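Textiles bench book - bedding + clothes sort, April

Reading time: 4 min

Start 9.40. Bed room, everything on the bed as planned. Kettle on first.

Aim for this page: work out a sorting order that doesn't mean handling each garment three times. Last go (see Kuna page, the one with the tea ring) we folded as we picked up, and by the end half of it got refolded because the stacks were the wrong width for the drawers. So today sort first, fold second. Folding board for the flat stuff only.

Method as written on the whiteboard:
1. Clear a strip down the middle of the bed, head to foot.
2. Darks first. They show lint and it's easier to deal with that before the light knits are out.
3. Knits never on the board, they stretch at the shoulder.
4. Anything thin or slippery goes last, when there's space.
5. Bedding stays on until the clothes are off it. Obvious but we got it wrong last time.

Notes as I go

Quilted cover has the 福 characters all over, different colours. Handy as a rough grid - line a hem up with a row of characters and you can see straight away if its crooked. Did this with the first two tops and it works well enough that I stopped reaching for the tape. Don't know how it would go on a plain cover. Try on the grey one at Dellovbridge?

Black fabric is a pain. Light catches nothing, can't find the seams, turned one piece over four times before I had it right side out. Tip for next person: feel for the label at the back neck or waistband, don't look for it. Shake out once, hard, away from the bed, THEN lay down.

Pink knit is thick and ribbed. Wants to fold in thirds and not in half, the halves spring open. Gave up trying to get it the same size as the rest, it gets a shelf to itself.
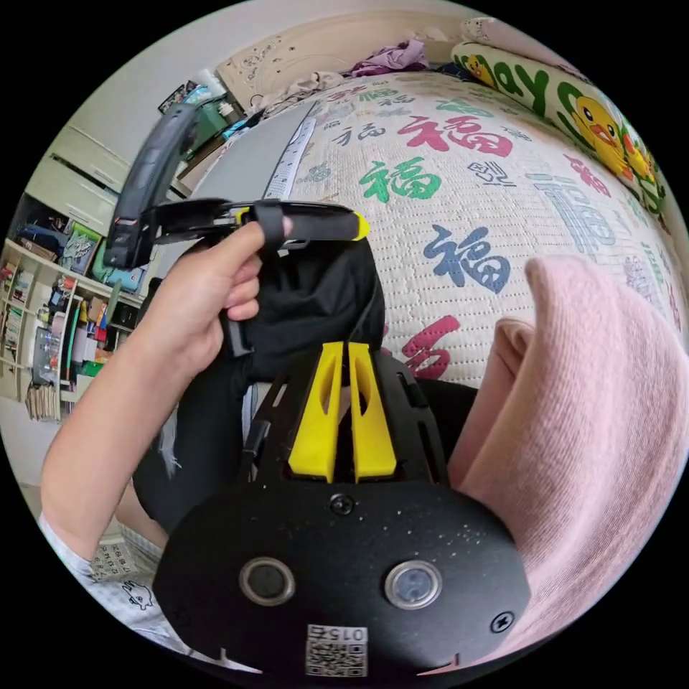
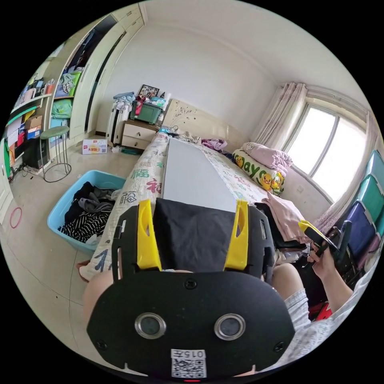
Pink knit, black fabric and the purple stuff, all still to be dealt with on the 福 cover.

Order that worked (more or less)

Darks -> light tops -> trousers -> knits -> purple pile -> bedding. The purple pile was meant to be in with light tops but I kept putting it off, it's thin and slides about. Moved it up toward the headboard out of the way and did it second last. Would do that again.

Pile down the right side of the bed is the real problem. Anything put there creeps toward the chairs and then onto them and then it's a chair pile, and a chair pile never gets sorted. Proposal: nothing goes on the right edge. Put the Heradari basket at the foot and use that for undecideds.

Radiator. Clothes draped along the top again. Stiff where they hang over the edge and there's a crease you have to press out. Can we please use the rack. It lives behind the laundry door.

Folding board: fine for shirts and tees, too narrow for anything with a hood. Lay it lengthwise on the bed, pointing at the headboard, otherwise the sleeves drag on the piles on both sides. Board slips a bit on the quilting. A damp cloth under it fixed that, maybe try the rubber mat.

Duck pillow keeps getting used as a shelf for finished things. Soft, so the stack leans and goes over. Leave it bare or move it to the armchair.

Bedside table - top is taken up with the green plastic box and the framed photo, so no room for a finished stack there. Haven't checked if the two drawers have space. To do.

Times. 16 minutes for the darks, which is slow, blame the inside out ones. Whole bed took 60 all up not counting the tea. Chowdhury sheet allows less than that for the same load but their sheet assumes everthing is already right side out, so not a fair comparison.

Lint roller: gone through most of a refill. Order more, the colour-coded ones if they still do them.

Next time
- turn everything right side out in the laundry, before it comes near the bed
- rubber mat under board
- rack, not radiator!!
- measure the drawers and write the width on the board in marker so the fold matches
- ask re second board, wider, for hoodies
- try knits before trousers, see if it makes any difference

Stopped 11.05, cover off and in the wash on cool. Left the undecideds in the basket with a note on top. Pink knit is on its own shelf, please don't put anything on it.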